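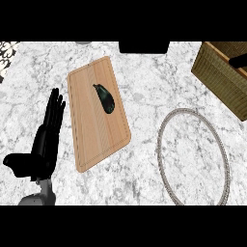
Slide 1. Simulated kitchen counter: hand on the left, cutting board, eggplant.

Speaker notes, version of 02/04/2024

Greet the room, wait for the door to close. Say the title one time only, it is long enough.

Start with the task. We want the hand to take the eggplant from the board and put it into the basket. At this moment the hand is still beside the board, fingers up, and it touches nothing. Let people look a few seconds before I speak about code.

Point to the skin of the eggplant. Dark, with shiny parts. Our first segmentation model in Ulix cut the object in two pieces at the highlight, so the planner received a wrong centre and the grasp came too near to the stem. Explain the repair: we join the masks before we fit the shape. It costs 2 ms per cycle. Do not go into the maths here, there is a slide for it in the backup.

Then the marble. The grey veins look like edges for the detector. In February we had false objects on the counter in every long run. We now ask for depth as well as colour -- this is the sentence to say slowly.

The ring on the right. Ikon, our planner, used to treat it as a full disc and made a big detour around it. With the new collision shape the middle is free space. If somebody asks why we do not remove it from the scene: we want clutter in all test scenes.

Numbers, please read from paper:
200 runs per software version
control loop at 50 Hz
planner stopped after 60 ms, then the last good path is used

Say clearly that all of this is simulation. The transfer to the real arm is the work of Soltura and I will not promise results for them.

Next slide: the architecture drawing. Vieira is the name of the message layer, people ask this each time. Explain the arrows from left to right, perception first, control last.

If time is short, skip the logging tool and go directly to the failure cases. Drink water before the video.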